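Sorting and Storing Fruit at Home: Notes for the Cold Months

Posted by Ingvild Granström
Filed under: Household, Pantry

Readers of this journal have written to ask how fruit is managed in our household between the end of the picking season and the first thaw. The subject was last addressed two winters ago, and several of the practices described then have been revised. The present entry replaces the earlier one.

Our supply comes principally from the orchard at Grewal, where Trygve Blomqvist allows members of the Sindia buying circle to collect fruit in December at the close of his own sales. This season the circle received 970 pounds, divided among the participating households. Our share was 91 pounds, a considerable quantity for two adults and a modest cellar.

Sorting is completed before any fruit is carried downstairs. It is done by color first and by condition second. Green and yellow-green fruit is set to one side, and red fruit is examined piece by piece for bruising, soft spots and broken skin. Any apple with a puncture is placed in the kitchen bowl and used within the week. Stems are left in place where they remain, as a torn stem tends to open the flesh at the top of the fruit.

I have found it useful to divide a work surface into sections with painter's tape before sorting begins. The tape is inexpensive and can be lifted afterward without leaving residue on most finishes. The sections need not be equal or especially straight. Their purpose is to keep one group of fruit from rolling into another, at least in the mind of the person sorting. Fidelina Yupanqui, who shares the work with me, prefers shallow trays, and it must be acknowledged that her method is faster when the quantity is large.
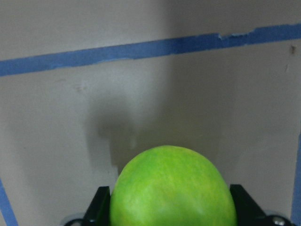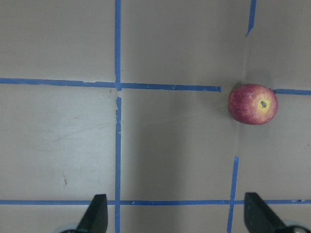

Green fruit in the first photograph; a red apple among the tape lines in the second.

Once sorted, the keeping fruit is wrapped individually in newsprint. Approximately half a sheet is sufficient for an apple of ordinary size. The wrapped fruit is laid in crates in a single layer, stem upward, and the crates are stacked no more than four high with slats between them. We wrapped more than 250 pieces this year over the course of three evenings. The remainder went to sauce, to the dehydrator and to our neighbor Ibsa Dinsa, whose household makes a very fine apple butter with cardamom.

Citrus is kept separately. Limes in particular should not share a crate with apples, and in our cellar they are not taken downstairs at all. They are stored in the refrigerator in a covered dish, where they remain in acceptable condition for several weeks. Those that begin to turn are juiced and the juice is frozen in small portions.

The cellar is inspected on the first morning of each month. Every crate is opened. Fruit that has softened is removed at once, together with its paper, and the pieces on either side of it are unwrapped and examined. Last winter an inspection was omitted owing to travel, and the better part of a crate was lost as a result. Aurelio Aguirre has suggested keeping a written record on the lid of each crate, and this has been adopted. The record gives the variety, the number of pieces and the date of the last inspection.

Two corrections to the earlier entry should be noted. First, it was stated there that apples may be rinsed before storage. We no longer do this. Dry fruit is brushed lightly with a cloth and wrapped as it is. Second, the earlier entry recommended straw as a lining material. Straw imparted a noticeable taste to the later apples and has been replaced with plain cardboard.

Inquiries concerning the recipe for dried apple rings have been received and will be answered in a separate entry. Those wishing to join the Sindia circle for the coming season should write to me before the end of August, as the number of households is limited by the size of the truck.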